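Sandwich prep thread, as promised to the three of you who asked. Typing this with one hand so bear with me

1/ Background for anyone new: been doing the Thursday lunches at Collgate since February. Rolls and salad, nothing fancy. 40 covers on a normal day. Small kitchen, smaller fridge

2/ Biggest lesson so far. Shred the cabbage BEFORE the lettuce. Always. Board gets a wipe either way but purple bits in the green look awful and it never goes the other way round

3/ Red cabbage keeps for ages once it's shredded. Did a whole one on Tuesday night and it was fine two days on. Lettuce is the diva. Chop it the same morning, dry it properly, then dry it agian

4/ Both go in one clear tub, cabbage left, lettuce right. No divider. People keep telling me to buy one with a divider. I have owned one with a divider. The divider lives behind the cooker now
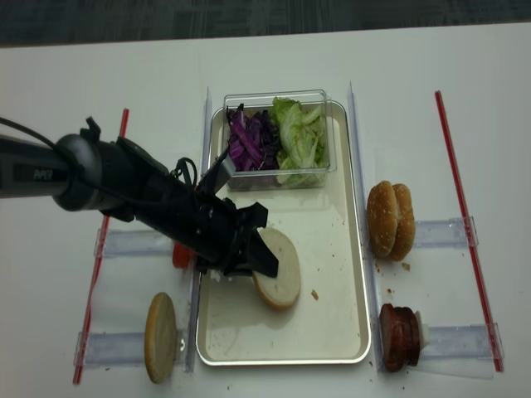

5/ Right, buns. Cut side up while you're filling, obviously, but also leave a minute between slicing and filling. Straight from the bag they tear if you so much as look at them with a butter knife

6/ Plain round ones from Sombatkul, thin crust, pale inside. Tried the seeded ones from Celberg for a fortnight. Lovely bun. Seeds in everything. Seeds in my shoe

7/ Someone asked about toasting. Yes if you're eating it there and then. No if it's getting wrapped, goes leathery by half twelve

8/ Order of filling, and I will not be taking questions: spread, lettuce, tomato, onion, cabbage on top. Lettuce first keeps the tomato off the bread. Had a long row about this in the replies last month and I've not moved an inch
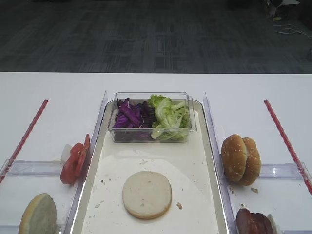
Griturmont Lunches

9/ Tomato. Slice it thick enough to stand up on its edge. If it flops it's either too thin or too ripe, and the ripe ones want to be soup

10/ Salt the slices five mins ahead if you've got time, pat dry. I usually havent got time

11/ Onion: white, small pieces, kept well away from the lettuce until the last second or the whole tub tastes of it. Cold water for 5 mins takes the edge off if you've a fussy crowd. Mine are fussy

12/ Trays. Get ones with a raised rim. Crumbs stay put and you can carry the lot to the sink in one go. Pale ones show up every crumb, annoying but at least you know when it's clean

13/ Same place for everything every week. Tub at the far end, bun nearest you, wet stuff off to the side. Sounds daft till you've made 40 and reached for the onion without looking

14/ Costs, as I got asked twice: cabbage is the cheapest thing on there by miles and goes the furthest. Tomatoes are where the money goes this time of year

15/ Leftover cabbage: vinegar, sugar, pinch of salt, jar, fridge. Better by the weekend. Leftover lettuce: eat it stood up at the counter like the rest of us

16/ Will do one on spreads next if I get a minute. Mustard people, get your arguments in now. Off to do the washing up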